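Budgeting for a suturing robot bench: speaker notes
Shanthi Samarakoon — 2023-10-12

Slide 1. Scope. Capital request for the Nembridge skills lab. Two arms, one console, one wrist camera per arm, one fixed camera. Quotes in hand from Bachmann and Prakton. Skip the history of the program; they have it in the packet.

Slide 2. Separate the purchase from the running cost. Arms are bought once. Instruments, pads and thread are bought every month. Last year's plan put all of it on one line and we ran short in March.

Slide 3. Consumables. Pause on the pictures before giving numbers. 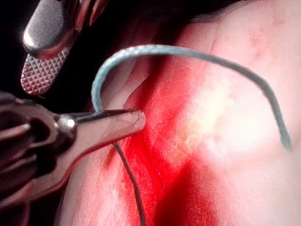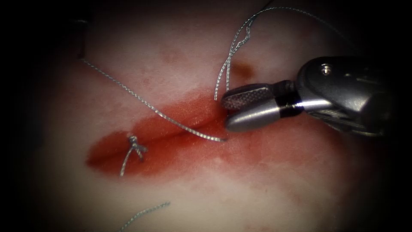

Does the thread need its own budget line?

Put it on one. We used 1,172 lengths last year, and the stock order has to go in before the pads do.

Slide 4. Instruments. Prakton caps each gripper at 200 uses, then it locks out. Bachmann sets no cap but wants a yearly inspection at its own shop — two weeks out of service. Budget a spare pair under either quote.

Slide 5. Room costs. Power, floor load, a lockable cabinet. Wuterov has priced the wiring separately. Do not let it fold into the arm quote.

Slide 6. Ask. Approve the arms now, hold the second console for next year. Take questions on the service contract last.

Contact: Nembridge Skills Lab, equipment planning | © 2023 Nembridge | Back to top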